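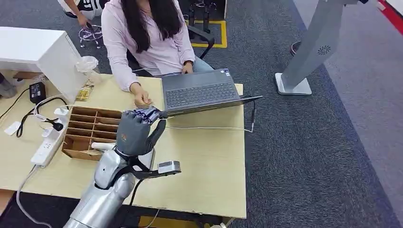
Small parts go missing because they have nowhere to live, Kaede Sugawara told colleagues at Samico in February, and the firm has now acted on the remark. From this spring, every shared desk in its Tanabe office will be supplied with a divided cardboard organiser for small items.

The scheme, named Buridum, covers 110 desks in its first stage. Each desk will also be given a multi-outlet power strip, so that laptops and adapters can be plugged in at the worktop. Staff will choose for themselves how the compartments are used and may ask for a second organiser at no charge to their team.

"A desk is shared by people with very different habits," said Hideaki Wada, head of workplace services at Samico. "We have tried to provide something plain that can be replaced when it wears out."

The organisers are open at the top and made of brown cardboard, with thin partitions forming small square compartments. Samico has ordered 400, and those not placed on desks will be held in the ground-floor store.

Cable routes will be reviewed desk by desk during the same period. Teams should remove personal items by 5 p.m. on the day before their visit. Enquiries may be addressed to the Samico workplace services desk, Tanabe.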